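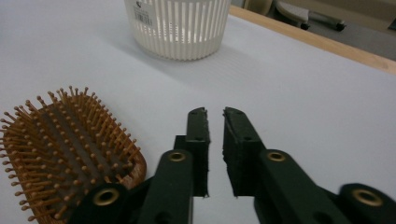 Report on the Udix open day, May 2021
Module: Automation in Practice. Submitted by Fouad Kamel.

1. Purpose of the visit
Our group attended the open day at the Udix workshop to see how hand-held grippers are used to record handling tasks. The module asks for one report on a site outside the department. I chose this one as our own project, Tazi, has to pick up household objects and has so far been tested only in simulation.

2. Set-up
The demonstration used a white board on a wooden table, inside a black metal frame. The operator works with two grippers, one in each hand. A black cable runs from each of them. The task shown was a simple one: a hairbrush and a small plastic basket with a handle, the brush to go into the basket.

The brush is a harder object than it looks on a task sheet. The head is wide and the handle narrow, so the place where it is gripped decides how it hangs and how much room it needs at the rim. One gripper can hold the brush above the basket while the other stays open near the front corner of the board.
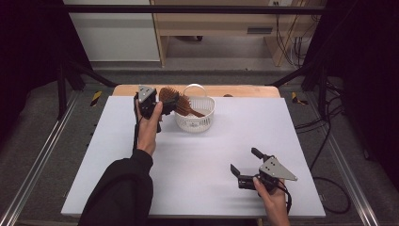

Clestance asked whether the second hand was needed at all for a task of this size. The reply was that a light basket can shift when the brush touches the rim, and that a free gripper near the board shortens the correction. I would add that a two-handed recording is also closer to how people do the job at home, though this was not discussed on the day.

3. Grippers
The fingers are dark green blocks on jointed links, with a dark, slightly fuzzy lining on the inner faces. Visitors were allowed to try a spare pair. Closing them is easy; judging the depth of the fingertips is not, and my first attempts stopped short of the object. With the basket the choice is between the rim, the slotted wall and the arched handle. The handle is the obvious target but it is thin, and the approach angle matters more there than on the wall.

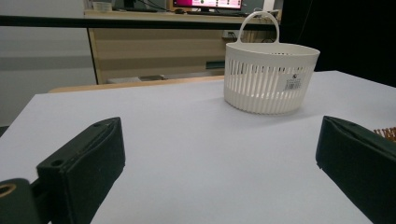

Bravex thought the wall was the better choice for a beginner, as a small error in height makes no difference to the grip. I tried both on the spare pair and agree for height – for sideways error I found little between them.

4. Result criteria
The end state is defined loosely: the brush must be in the basket and must stay there once the fingers are clear. It may lean, and the head may stand above the rim. 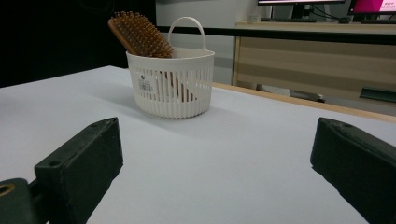

A stricter rule would be easier to mark, Tazi's second tester wrote in our shared notes, and would let us compare runs without arguing over each one. My view is that a fixed angle would reject placements any user would accept. We have left the question open until the December review.

5. Points for our project
Add a long-handled object to the test set. Record the grip position on the object as well as the final position. Check depth judgement separately before timing any run.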